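DRONUDITZ TENANTS' ASSOCIATION
Building Services Subgroup
Minutes of the June meeting

Chair: Leopoldo Valdovinos
Meeting opened at 6:40 p.m. Quorum confirmed. Minutes of the previous meeting approved with one correction: under item 4, "supply riser" should read "return riser."

1. Matters arising

1.1 Isolation valve on the north return riser has been replaced. No drop in system pressure recorded over the following two weeks. Item closed.

1.2 The Clurnano controller in the boiler room still loses its clock setting after a power interruption. The installer has been asked to supply a replacement backup battery. Item carried forward.

2. Water heating

2.1 The storage tank setpoint remains at 140 degrees F. The mixing valve outlet was found to drift by up to 8 degrees during morning peak draw. Chair noted that drift of this size is within the valve's stated tolerance but has increased since winter.

2.2 Two quotes received for a replacement valve. Orkell quoted 2,000 dollars including labor, drain-down and disposal. Tsang quoted almost 400 dollars less but excluded the drain-down. Subgroup asked that Tsang be invited to requote on the same scope before a decision is made.

2.3 Recirculation pump to stay on its present schedule (5:30 a.m. to 11 p.m.). A request from the fourth floor for continuous running was discussed and declined on grounds of energy use.

3. Tools and storage

3.1 The shared tool inventory was reviewed. Small parts are to be kept in closed cases, and hand tools are to be returned after use. The sign-out sheet moves from the lobby to the inside of the store room door. 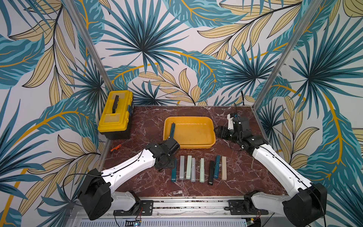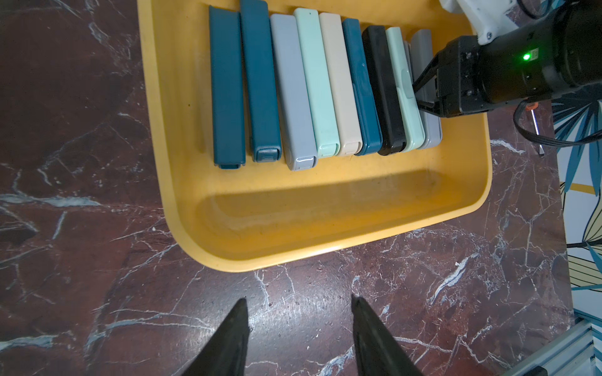
Yellow toolbox and screwdriver (first photo); slim cases in yellow tray (second photo).

3.2 The pipe press is due for calibration. It is not to be lent out until the certificate has been renewed.

4. Ventilation

4.1 Extract rates in the east stack are below design at the top two floors. Suspected cause is a partly closed fire damper at the level 3 branch. Access panel to be opened and damper position recorded.

4.2 Filters in the corridor air handler changed. Pressure drop across the new set is normal.

5. Budget

5.1 Balance of the minor repairs line is 700 dollars. Any valve replacement under item 2.2 will have to be charged to the reserve and needs approval from the full association.

6. Actions

Chair to obtain revised quote from Tsang.
Chair to chase battery for Clurnano controller.
Secretary to arrange damper access with level 3 residents.
Secretary to book press calibration.

7. Any other business

Noise from the garage door motor was reported. To be checked during the next walk-through.

Meeting closed at 7:55 p.m.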